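Colus Publishes Results of Its Gripper Comparison, Including the Parts That Did Not Flatter Anyone

Prirumora test bench ran two gripper designs through 800 kitchen tasks; the more expensive one won, by less than its price would suggest

January

Colus, the independent test shop for small robot arms and the things people bolt to them, today released the full results of its winter gripper comparison, carried out at the company's bench in Prirumora. The report covers two parallel grippers, the Mets and the Edlow, mounted in turn on the same two-armed station and asked to do the sort of chores that most adults manage while thinking about something else.

The report is free. The company considered charging for it and was talked out of it by the first three people who were asked to pay.

"Every gripper on the market can pick up a foam cube," said Laimutė Siliņa, head of testing at Colus. "We have seen the videos. The cube has had a wonderful career. We wanted to know what happens with a dinner plate."

What was tested

Each gripper completed 400 attempts, for a total of 800, split across plates, mugs, lidded boxes and a group the report calls "produce and similar," a heading that took longer to agree on than the test schedule. The arms, the controller and the overhead and side cameras stayed the same throughout. Only the grippers and their finger sets were changed. Operators drove the arms by hand controller, and each operator used both products in alternating blocks so that a good morning could not be credited to one manufacturer.

An attempt counted as a success if the object ended up where it was supposed to be, upright where upright applied, with no human hand entering the work area. Attempts that ended in what operators called "close enough" were scored as failures. There were discussions.

The results

The Edlow failed 19 attempts out of 400. The Mets failed 186. Readers who sell the Mets are invited to keep reading, as there is some context.

Most of the Mets failures came from plates. Its stock fingers are smooth and fairly wide, and on a plate standing on edge they tend to meet the rim, push it, and then close politely on the space where the rim used to be. On mugs, where there is a handle to go after, the Mets was close to level with the Edlow. On boxes it was slightly faster, a fact the Colus team checked again and then once more, having already drafted a sentence saying the opposite.

The Edlow's narrow fingers did well in tight spots, particularly between plates in a rack. They did less well on anything round and heavy, which they would hold with great confidence for a short time. All but a few of the Edlow's failures were of this kind, and one of them ended under a filing cabinet.

"I went in expecting to write that price does not matter," said Hậu Lã, who operated the arms for most of the mug and plate blocks. "It does matter. It just matters mostly if you own plates."

The fingers may be the whole story

Midway through the schedule, test engineer Margus Žukauskas fitted the Mets with a set of narrow rubber-faced fingers he had cut on a Sunday from spare stock. These runs are not part of the 800 and do not appear in the headline figures, over his continuing objection. They are in the appendix, where he has written a good deal about them.

With the replacement fingers, the Mets handled plates well enough that the team stopped arguing over whether to retire it from the plate block. Colus is not publishing a success rate for the modified version, as the runs were too few and Žukauskas was the only operator. The finger drawings are included with the report. Buyers who already own a Mets may want to look at those before they look at a catalog.

The manufacturers' responses to the draft are printed in full. One was gracious and the other was long.

Grip force, and an apology to the mugs

The report also looks at how hard each gripper squeezes when left on its default settings. Both squeeze harder than they need to. The Mets applies its full default force as soon as it feels contact, while the Edlow ramps up, which operators described as more reassuring to watch. Neither default is suitable for thin ceramics, and the section on mug handles should be read by anybody planning to use a mug they are fond of.

Colus recommends that new users turn the default force down before the first session and bring it back up in small steps. The company did this in the other order.

Controllers and lag
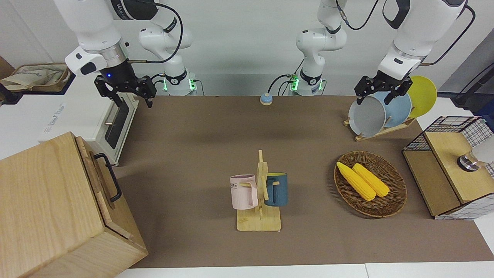

A shorter chapter deals with delay between the operator's hand and the gripper's fingers. Both products were run through the same controller, so the differences come down to how each gripper handles its own commands. The Edlow answers a small movement with a small movement. The Mets waits until it has been asked for something worth its time, and then does all of it. Operators adapted within a session or so, but they adapted by making bigger gestures, and Siliņa's notes mention that several of them kept doing it at lunch.

Camera placement turned out to matter more than expected. Operators working from the side view were better at judging when the fingers had reached the far edge of a plate. Those working from the overhead view were better at nearly everything else and could not be persuaded to switch. The report suggests giving people both views and letting them ignore one.

"There is a temptation to blame the gripper for everything, since it is the part that drops things," said Ok-hee Moon, who designed the scoring sheet. "A fair share of what we logged was a person looking at the wrong screen. I have put that person in the report as Operator C. Operator C has asked me to say that the chair was also bad."

Who should buy what

For users who mainly move boxes and mugs, the report finds little reason to pay for the Edlow. For racks, trays and anything thin that stands on its edge, the Edlow is the better choice out of the box, and the Mets is a reasonable one for people with a saw and a free weekend. Neither is recommended for melons.

Colus received no payment from either manufacturer. Both grippers were bought at list price through ordinary dealers. One arrived with the wrong cable, and the resulting correspondence has been left out of the report for length.

What comes next

The next comparison will cover wrist cameras and is planned for later in the year. Suggestions for test objects are welcome and should be ordinary household items that the sender does not want back. Colus has enough foam cubes.

The full report, the scoring sheets and the finger drawings can be requested from the press desk, along with the complete failure log. The log lists every drop by time, object and operator letter, and comes with a column for remarks that was supposed to be left blank.

About Colus

Colus tests grippers, arms, cameras and controllers for people who have to use them on a Monday. The company is based in Prirumora, takes no advertising, and publishes its methods with every report so that others can repeat the work or complain about it accurately.

Press contact

Maarja Sproģis
Press desk, Colus, Prirumora

Interviews with the test team can be arranged in the afternoon. Mornings are for plates.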